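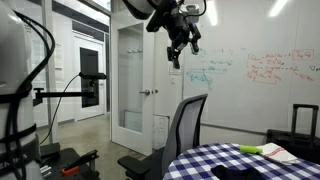 Brenda Whiteley asks whether a whiteboard that size earns its cost, or whether whiteboard paint on the same wall would have done the same job for less money.

Short answer: we had paint in the old room and I wouldn't go back to it. Longer answer below, plus the door and the glass, which I get asked about more than the board.

Paint first. The old room at Bickerstaff had two coats over drywall that had been skimmed by someone in a hurry. Every ripple showed once you wrote across it. After a year the red marker left a pink haze that no cleaner would shift. Recoating meant sanding, and sanding meant closing the room.

The board is enameled steel from Adasari. It takes magnets. Ghosting so far is close to zero if you wipe it the same day. Leave a diagram up for a month and you will need the spray, then a second pass with plain water.

Glare is the real drawback. A big gloss surface will reflect any bright light across from it. If your corridor is lit the way ours is, look for the reflection before you fix the height. Have one person hold a sample against the wall and another sit down in every seat.

They also sell a matte version. It writes well and erases badly. I tried a sample for 5 days and sent it back.

On fixing: the wall behind was plain stud, so we opened it and put in timber backing before the board went up. The installer said the studs alone would hold. They might have. I had already bought the lumber.

Now the door. White, single leaf, tall glass panel in the upper half, silver lever handle. I wanted glass at eye level so that people coming out don't hit people going in. I wanted the bottom half solid so it could be kicked open without consequences.

Lever over knob every time. You can work a lever with an elbow while carrying a box.

The latch was wrong on delivery. It needed a hard pull to catch, so the door sat ajar and the corridor noise came in. The strike plate had to move a sixteenth of an inch. Two visits to arrange that, ten minutes to do it.

Someone asked about coat hooks in the last thread. Small ones, in a row, up high. Small hooks hold a jacket. They will not hold a winter coat with a laptop bag over it, and people will try. If I did it again I would go up a size.

Light switch: just to the right of the door, on the handle side. The first drawing had it on the hinge side, where you would have had to step in and reach around the open door in the dark. Check this on your own drawings. Electricians install what is drawn.

Partition. Glass with white frames, supplied by Kisum. The corridor light comes through it, and on a gray afternoon you notice the benefit. It also means anyone walking past can read the board if the writing is big enough. We considered frosted film and decided to write smaller.

Sound through the glass is acceptable for work and poor for phone calls. A normal speaking voice is audible in the corridor as a mumble. A raised voice is audible as words. The weak point is the gap under the door, so fix that before you pay extra for thicker glass.

We fitted a drop seal in August. It closes the gap when the door shuts and lifts clear when it opens. It scrapes if the floor isn't level, and ours wasn't. The fitter took 4 attempts at the adjusting screw.

Floor in the corridor is gray concrete, sealed. Easy to sweep, easy to roll a cart over, loud in hard shoes. There is another door at the far end and when both stand open you get a draft straight down the corridor. Keep a magnet on anything made of paper.

Cleaning routine for the board, as requested. Dry microfiber daily. Damp microfiber once a week. Spray only for ghosting. No paper towels, they leave lint in the pen tray. No alcohol gel either, whatever the internet says.

Markers: buy one brand and throw out the strays. Half our ghosting came from a box of 60 giveaway pens that arrived from the Flavton office. They went in the trash on Mar 22, 2018 and the wipe time dropped noticeably.

Cost question, since three people have sent it privately: I won't post the invoice. The board was more than the paint. The paint plus the recoat plus the closed room was more than the board.

Brenda, if your wall is flat, professionally skimmed, and you only write on it once a week, use the paint. Otherwise order a sample of the steel and leave your worst marker on it overnight.

Next thread is ceiling tiles, once I get the last 16 replaced.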